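Skenar Tabletop Set - README and house rules

Version of May 2020. Covers the fruit-and-basket part of the set, 880 episodes at the time of writing. The cup and cloth parts have their own files.

Hi! If you've just pulled the data, please read this before you start training on it or (even more so) before you record anything new for us. I wrote it after one too many evenings spent sorting episodes that each followed a slightly different idea of what "ready" means. I've tried to keep it short and I've mostly failed, sorry.

What's in the folder

Every episode has its own directory with the head view, the joint log, the hand log and a small notes file. The notes file is plain text and should stay plain text. Zinum is the name of our logging script, so when you see a zinum_ prefix it just means the script wrote that file and you shouldn't edit it by hand. If you need to fix something, put the fix in notes and I'll run it through properly.

Ehlers and Alla are the two task lists. Ehlers is the simple one: one object, one basket, one move. Alla adds a second object and a choice. Don't mix them in one session, even if you're only filling a gap of a few episodes - I did that in January and I'm still finding strays.

Rules for the start of an episode

1. Mat first. It goes square to the near side of the table, with its label toward the front, and it stays put for the whole session. If it slides, stop and set it back before the next episode starts.

2. Basket on the left half of the mat, empty. Check inside it, please, every single time. A basket with something already in it makes the episode useless for Ehlers, and it's a pain to spot later from the logs alone.

3. Object to the right of the basket, on the mat, with open space around it. For fruit we like the stem end up, mostly so that poses are easier to compare. The hand waits open past the back of the mat and doesn't touch anything.

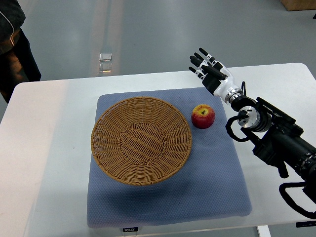

4. Keep people back from the table. Standing beyond the far end is fine, leaning over it isn't. Whoever is on the stop button looks at the arm and does nothing else, so no phones and no typing up notes while it moves.

5. Look at the cables before you press start. They need enough slack for the whole reach but shouldn't be able to catch on the basket or drag over the mat. Takes two seconds!

Rules for the end of an episode

I've had more questions on this than on everything else put together, so let me spell it out. An Ehlers episode counts as a success only if the object is inside the rim, the hand is open and clear of the basket, and the arm has gone back past the far side of the mat. All of it, in the same final view. An object balanced on the rim is a fail. So is an object in the basket with a finger still on it, even if you're sure it would have been fine.

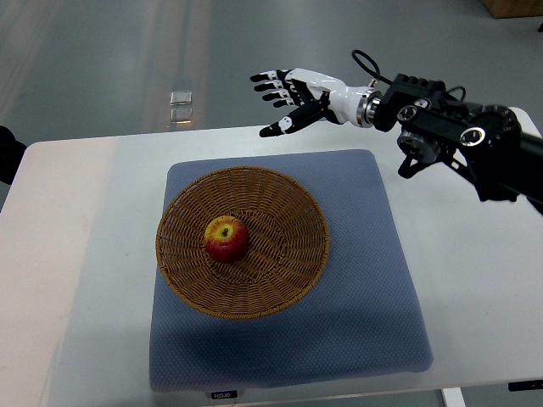
Where in the basket the object ends up doesn't matter. Left, right, leaning on the wall, all good. Please don't nudge it to the middle to make the last view look nicer, and don't reach in until the log has closed. People (me included) tend to grab the fruit a moment early to get on with the next run, and then there's a sleeve in the final view and I have to throw the label out.

Fails stay in the set. Mark them as fail, write one line on what went wrong, move on. We had 59 of them in the last batch and they've been some of the most useful episodes we've got, so there's no shame in it and no reason to delete anything. "Dropped on the way over" is a perfectly good note. "Bad" isn't.

Labels

success - all the end rules are met
fail - the episode ran its full length but the end rules aren't met
stopped - somebody hit the stop button, for any reason
void - the start rules weren't met, so the result doesn't count

If you can't decide between fail and void, pick void and tell me why in the notes.

Known problems

The light changes over the day and we haven't corrected for it. Shadows from the arm and the basket can make part of the mat look quite a bit darker. Reflections on the floor behind the table move around too, so crop them if your model gets distracted.

The next goal is 2,000 episodes, with more kinds of fruit. If you'd like to add some, record a short session of 2 episodes first and send it over before doing a long one. I'll check them against the rules and get back to you.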